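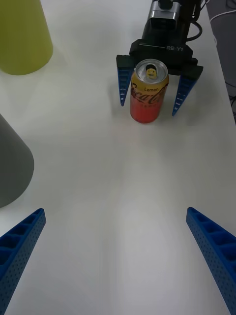
Drinks can

A drinks can (also beverage can, tin, or, in parts of Scotland, any number of things depending on contents) is a sealed metal container holding a single serving of liquid, usually carbonated. It is made to be filled by a machine, stacked by another, drunk from by a person and then left on a table. The modern drinks can is nearly always aluminium. People who call it a "tin can" are describing a container which was mostly steel in the first place, with a thin coat of tin, so the word has been wrong for longer than most of its users have been alive.

This article deals with the can as an object. For the drink inside it, see Soft drink, Beer and Flavoured cola.

Construction

An aluminium drinks can has two main parts, the body and the end. The body is a single piece. A disc is punched from a sheet, pushed into a shallow cup and then forced through a series of rings, each slightly tighter than the last, until the wall is tall and very thin. The top edge comes out ragged and is trimmed. The base is pressed into an inward dome, which resists the pressure of the gas much as an arch resists the weight of a bridge, and which leaves the can standing on a narrow ring of metal instead of a flat bottom.

The end, which everyone else calls the lid, is made separately from a stiffer alloy and put on after filling. Its rim is folded together with the rim of the body in what the trade calls a double seam. The neck of the can is drawn in beforehand so that the end can be smaller. The end is the thickest and dearest part of the can, and manufacturers have spent decades shrinking it by amounts that would embarrass a watchmaker.

Inside, the metal is sprayed with a thin lacquer. Without it the drink, which is acidic, would slowly attack the can, and the can would return the favour by way of the taste.

An unopened can is surprisingly strong, and an empty one surprisingly weak. The difference is the gas. Pressure keeps the walls taut and allows full cans to be stacked many layers high on a pallet. Once the can is opened the wall may be dented with a thumb, and usually is.

Opening

Early drinks cans had flat tops and needed a pointed opener, known in some places as a church key, which pierced one hole to drink from and another to let the air in. The opener was never in the same place as the can. Some brewers tried a cone-shaped top closed with a bottle cap, an arrangement which combined the drawbacks of both containers but had the advantage that it could be filled on existing bottling lines.

The ring pull removed the need for an opener and created a new form of litter. The detached tab was sharp, curled and easily trodden on. Many drinkers, wishing to be tidy, dropped it back into the can before drinking from it, with results that kept hospital casualty departments supplied with anecdotes. The stay-on tab, which remains fixed to the end and pushes a scored panel down into the can, has replaced it almost everywhere.

The hole in the stay-on tab is often said to be there to hold a straw. It was there to take a finger, and to save metal. A straw will nevertheless stay in it for a short time if the tab is turned round over the opening, and no correction has ever had the slightest effect on this belief.

Tapping the top of a shaken can before opening is a widespread custom. Its supporters say that it dislodges bubbles from the walls. Tests tend to find that the waiting does most of the work, though tapping does give the person something to do while waiting.

Sizes and shapes

The ordinary British can holds 330 ml. Beer is commonly sold in larger cans of 440 ml and 500 ml, and mixers in small ones of 150 ml, a size found on aeroplanes and in the cupboards of people who do not finish things. The same 330 ml may be sold in the standard body or in the taller, narrower one known in the trade as "sleek". The sleek can holds the same amount, fits badly in older fridge racks and is widely believed to contain less.

Decoration

Cans are printed while still empty and open at the top. The body spins against a rubber blanket that carries all the colours at once, and the whole design is laid down in a single turn. Because the inks share one blanket they are not normally printed over each other, and for this reason can designs favour solid bands and blocks of colour with clean edges.

The colour of a can does a good deal of the work of the label. Most shoppers pick a flavour by colour and only read the words at home, sometimes with regret. Lemon versions of a drink generally add yellow, and the Coca-Cola Lemon can follows the habit with a golden yellow band at the top and a vivid red-orange below. Cherry is usually given a darker red or purple, lime is green, and vanilla has never settled on anything.

The small importer Rimemport, which brings foreign soft drinks into the country for specialist shops, sorts its shelves by colour and not by maker. Its buyer, Eduardo Caldeira, has written in the firm's catalogue that "a customer who wants lemon asks for the yellow one, and a customer who wants pineapple also asks for the yellow one, and we have learned to ask a second question". The catalogue runs to 343 lines, of which 18 are lemon colas or near relations.

On the table

A can spends a short part of its life being drunk from and a much longer part standing about. Its behaviour on a table has been given less attention than its behaviour in a factory, although far more people have to live with it.

The raised ring on the base gives a small area of contact, so a can slides easily on a smooth surface, particularly one with a film of water under it. A chilled can gathers water from the air. The water runs down the wall and collects at the foot, leaving a ring when the can is lifted. On glass or sealed worktops the ring wipes off. On waxed or oiled wood it may stay as a pale mark, and is then covered with a plant.

Stability varies with the level of the drink. A full can has its centre of gravity near the middle. As the drink goes down the centre of gravity goes down too, until the can is part empty and at its steadiest. After that the weight of the metal begins to matter more than that of the liquid and the centre of gravity climbs again, while the can itself becomes light enough to be knocked over by a sleeve. The last mouthful is consequently the one most often found on the carpet.

Coasters are sold as a remedy. The Zatow coaster, a cork disc with a raised lip, was made to fit the base of a standard can and does so firmly enough that it commonly leaves the table with it. A later model from Luten has a looser fit and a felt underside. Neither has made much headway against the folded beer mat.

The question of whose can is whose arises at any gathering of more than two people. Recognised solutions include bending the tab to one side, marking the lid with a pen and standing the can somewhere memorable. The last of these is the most popular and the least reliable.

Collecting

The collecting of drinks cans is an established hobby with its own fairs, vocabulary and quarrels. The chief quarrel concerns whether a can should be kept full or empty. Full cans are heavier, look better and are preferred by beginners. In time the drink may find a weak point in the lacquer or the seam and leave by it, generally on to the shelf beneath. Experienced collectors drain their cans through two small holes in the base, so that the tab stays unopened and the front stays presentable.

The Khoo list, a privately printed guide to flavoured cola cans, gives 912 entries and treats every change of wording as a separate can. Its editor, Tarmo Kuusk, has defended the practice in each successive preface, at increasing length. Entries are graded for scratches, dents, fading and rim rust, the last being a matter for steel cans only. Red inks are notorious for fading in sunlight, and Kuusk advises a north-facing room, or failing that a cupboard, which rather defeats the purpose of a display. The guide's supplement comes out in March and adds up to 60 entries, mostly multipack cans.

Recycling

Aluminium can be melted and reused repeatedly, and making a can from old metal takes a small fraction of the energy needed to make one from ore. Steel cans are pulled from mixed rubbish with magnets. Aluminium ones, which magnets ignore, are thrown clear of it by an eddy current separator.

Whether to crush cans first depends on the local collection. Crushed cans take up less room in the bin, but some sorting plants take a flattened can for a piece of card and send it off with the newspapers. Where there is a deposit scheme the return machine usually needs to read the barcode, and a can flattened with enthusiasm will be handed back.

Caps, straws and cigarette ends should be taken out beforehand. Anyone who has drunk from the wrong can at a party will know about the last of these already.

See also

Bottle
Church key
Coaster
Double seam
Flavoured cola
Widget (beer)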